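In Praise of the Slow Afternoon

May 15, 2019

When I was small my grandmother taught me to fold a fitted sheet, and she did it in the worst way a teacher can, by doing it herself very quickly and then saying "there". I must have watched her do it dozens of times before my own hands caught on, and what finally did the trick was a wet Sunday when she was tired and a bit cross and kept getting it wrong. She dropped a corner, found it again, muttered, turned the thing inside out and carried on. I could suddenly see how it worked, and I've thought of that Sunday a good deal this past year.

My working days are spent at Villton, in a long unit on the Corkarden estate, where a handful of us gather examples for a learning system. A person steers a pair of arms through some small household or bench chore, the movements and the pictures are saved together, and later on a program studies the lot and tries to do the chore by itself. We call each go an episode. Our target for the present job, which goes by the name of Brandik (please don't ask me why, it was called that when I arrived), is 3,000 of them.

You can probably guess what a number like that does to people. By the second week we had a chart on the wall, and by the third we had a rivalry. Everyone got terribly quick, and everyone got terribly alike as well, and I include myself in this, because I was rather proud of my times and mentioned them at lunch more often than was kind.
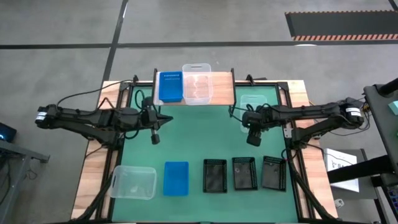 My quarrel is with the idea that a good example is a tidy one. Our habit, when an episode went wrong in the middle, was to stop, throw it away and begin again from a clean start, so that everything we kept was smooth from beginning to end. It looks splendid when you play it back. But think what the learner is being shown. It never sees a grip that lands a finger's width too far over, or what a sensible person does next. And the starts were nearly as bad as the middles. Left to ourselves we put things down in the same friendly order every time, a nice straight row along the front of the green mat, the clear box and then the blue one and then the three black mesh baskets, and after a few days of that you could do the whole job with your eyes shut, which I'm afraid is more or less what we were asking the machine to learn.

I raised this at the Wednesday meeting, at greater length than the agenda allowed, and was told quite fairly that mess is expensive. It is! A muddled start takes longer to lay out, a fumble takes longer to put right, and somebody has to go through afterwards and decide whether a clumsy episode is usefully clumsy or just plain bad. There is a difference, and I don't want to pretend otherwise. A person who is bored and yanking at the controls is teaching nothing worth having. I have done it myself late on a Friday, and I've asked for those ones to be thrown out.

Still, we agreed to try. For 2 weeks we put the chart away and took our time. We shuffled the containers between goes, pushed some of them askew, left gaps, and swapped places at the controls so that the left-handed among us got a fair share. If a grip slipped, we kept going and mended it. We came out with 322 episodes, of which 200 had some sort of stumble in them, and I would sooner have those than a month of the polished kind. I can't prove that to you yet. The training runs are queued for September, and I may have to come back here and eat my words in front of everybody.

What I can tell you is how the room felt. People talked to each other again. They said things like "oh, I always come at it from the side" and somebody else would say "do you? why?" and off they'd go for ten minutes, and the next few episodes would be full of approaches none of us had tried before. The Venkataraman people, who are paying for the work and who dropped in during the second week, stood and watched for far longer than they had meant to, and one of them asked for a turn. She was dreadful at it, bless her, and we kept every one of hers.

So if you run a place like ours, or are thinking of starting one, I would ask you to be a little less fond of your chart. Pay people by the hour and let them drop a corner now and then. Give them time to find it again too, with the recording still going, and have a kettle somewhere within reach.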